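Vorov releases simulated kitchen set for two-armed robot learning

Navdale, 2024-11-24

Vorov has released the first part of Drosico, a collection of recorded examples for training two-armed robots on household counter work. The release holds 1654 episodes, all made in simulation under the control of a human operator. It is open to research groups and to firms that sign the standard licence.

Each episode covers one short job carried out from start to finish, such as moving an item into a tray, turning an object round, or passing it from one gripper to the other. The set covers 36 jobs. An episode consists of the camera views from the robot, the position of every arm joint, the opening of both grippers, the commands sent by the operator, and a written instruction in plain English. All streams share one clock and are stored at 50 samples per second.

The work was done by the simulation group at Vorov under Lenka Kubíček, with the operator station supplied by Farkas. Farkas also wrote the software that turns the operator's hand movements into arm commands and checks them against the joint limits before they are passed on.

"Most of the effort went into the operators and very little into the pictures," said Kubíček. "A rendered room can be changed in a minute. Teaching a person to pass an object between two arms at an even pace takes weeks, and the model will copy whatever that person does, including the hesitation."

Room layouts, wall finishes, floor patterns and counter surfaces are drawn from a library and combined anew for each block of episodes. Objects are placed within set limits on the counter and may lie at any angle. Lighting direction and strength also vary. The aim is to stop a learning system from tying a movement to a particular background. The mix of surfaces is therefore often one that would not be found in a real home, and no attempt was made to correct this.

The main camera sits on the body of the robot and looks out over the work area with a wide view. Parts of the robot are visible in many views and can hide part of the counter. These views have been kept as recorded. A real machine has the same blind areas, and a model trained on clean views from a free-standing camera tends to perform poorly when the camera is moved onto the robot. Masks for the robot's own body are supplied as a separate file for users who wish to remove it.

Operators worked in sessions of 50 minutes, followed by a break. An episode could be dropped by the operator at any time with a foot pedal. Those that were kept went to a second person, who played them back and marked them as complete, partial or failed. Partial and failed episodes are part of the release and carry their own label. Drops, missed grasps and second attempts are useful for training a system to recover, and Vorov advises users to leave them in unless there is a clear ground for taking them out.

Hendrik De Smet, who ran the review, reported that the written instructions needed more correction than the movement data. Operators had described the same job in different ways, and some had named objects by colour alone where two objects shared that colour. The instructions were rewritten to a common pattern, and the original wording is kept in a second field.

The set has known limits. Cloth and other soft objects are modelled in a simple manner and do not fold as real material does. Contact forces are given but should be treated as a guide only. No liquids are included. Human hands do not appear in any episode, and the robot's base stays still throughout, so the set is not suited to work on moving between rooms.

A further 21 jobs are in preparation and are planned for January. They include opening drawers, wiping a surface and work in which one arm holds an object steady while the other acts on it. Hüsnü Ertürk of Farkas is preparing a new version of the operator station for this stage, with a lighter pair of hand controls and a shorter delay between the operator's movement and the rendered response.

"Delay matters more than picture quality for this kind of recording," said Ertürk. "When the arms lag, the operator begins to move in small steps and wait. Those steps end up in the data, and they are hard to smooth out afterwards without changing the timing of the grasp."

The files can be requested in full or by job. A small sample is available without a licence for groups that want to test their own loading code first. The package includes a reader, a playback tool, a description of every field and the list of joint names and limits. Requests are handled by Kanyarat Kaewmanee at Vorov, who will also take reports of wrong labels or damaged files. Corrections will be issued as numbered updates, and earlier versions will stay available so that published results can be repeated.

Technical questions on the arm model, the camera settings and the file layout should be sent to Lajos Vincze in the simulation group. Press enquiries should be marked Drosico and sent to the Vorov press office.

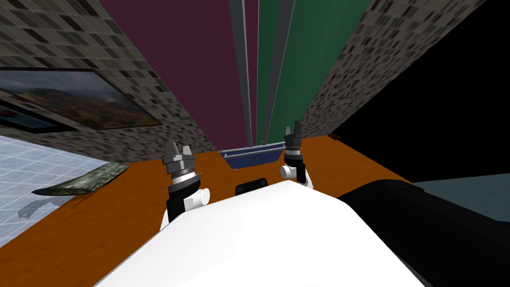
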